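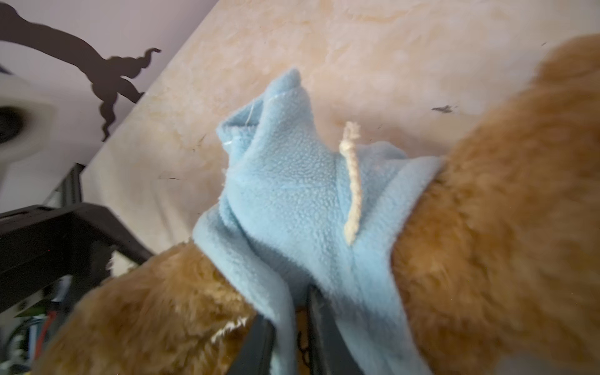
Fasil Tekleab spent eleven years repairing dairy equipment before he made anything a person could drink. He serviced bulk tanks and pumps for farms across two counties, and most of what he knows about stainless steel he learned on his back under a milk line at five in the morning. In 2011 a customer who had quit milking offered him a 300-gallon tank in place of an unpaid bill. Tekleab took it home, cleaned it for a week, and filled it with cider the next fall.

That tank is still in use at Maltine, the cidery he now runs with Tharun Lobo in a former feed store at the edge of town. It sits in the back corner behind newer and better ones. Lobo would like to replace it because the valve sticks. Tekleab says the valve is fine if you know which way to lean.

The two men met at a county extension class on grafting. Lobo had a chemistry degree and a job testing drinking water, and he had signed up because his landlord's apple trees were dying. He saved two of them. The following year he was driving out to Tekleab's place on weekends to run acid and sugar readings on every bucket of juice, and writing the numbers in a notebook that both of them still look things up in.

Maltine made its first legal cider in 2014. There were 82 cases, and they sold slowly. The cider was bone dry and a little cloudy, and people who came in expecting something sweet tended to leave with one bottle, out of politeness. Lobo wanted to sweeten part of the next batch. Tekleab didn't, and they argued about it through most of the winter. In the end they bottled a portion early, with some of the natural sugar left in, and called it Vover. It is now more than half of what they sell.

The fruit comes from three orchards, the largest of them the old Mihăilă place, a north-facing slope six miles from the cidery. The family that planted it sold the land decades ago, but everyone nearby still uses the name. It has 68 bearing trees, most of them varieties that do poorly at a grocery store: small, russeted, hard as a fist in October. Several have never been identified. Lobo sent leaf samples to a lab and got back a match for four trees and a polite note on the rest. One of the unknowns, which ripens last and keeps its acid, goes into its own barrel each year and is sold under the name Burkedex, a word Tekleab found penciled on a crate in the orchard shed.

Picking starts in the second week of September and runs into November. The apples are left in bins for two or three weeks to soften before pressing, a step Tekleab picked up from an English book and was slow to trust. Fermentation is cool and long. The feed store has thick block walls and no heat on the cellar side, so the cider works through the winter at its own pace, sometimes stopping altogether in January and starting again when the building warms up.

They use wild yeast for the dry cider and a packaged strain for Vover – Lobo's choice, made after a batch in the third year went badly wrong and had to be poured out. He doesn't like to talk about that batch. Tekleab will, at length.

Last year Maltine filled 1,407 cases, the most it has made so far. Neither man wants it to get much bigger. Lobo left the water lab two years ago and handles the books, the label approvals and the deliveries. Tekleab presses, racks and fixes things, and still takes calls from a few farmers whose tanks he installed.

The 2019 ciders are being racked now. The dry one is sharp and smells of pear skin, and will be bottled in May. Burkedex stays in the barrel until at least the end of summer. Tekleab drew a glass of it during our visit, tasted it, and put the bung back in without saying anything. Lobo wrote down the date.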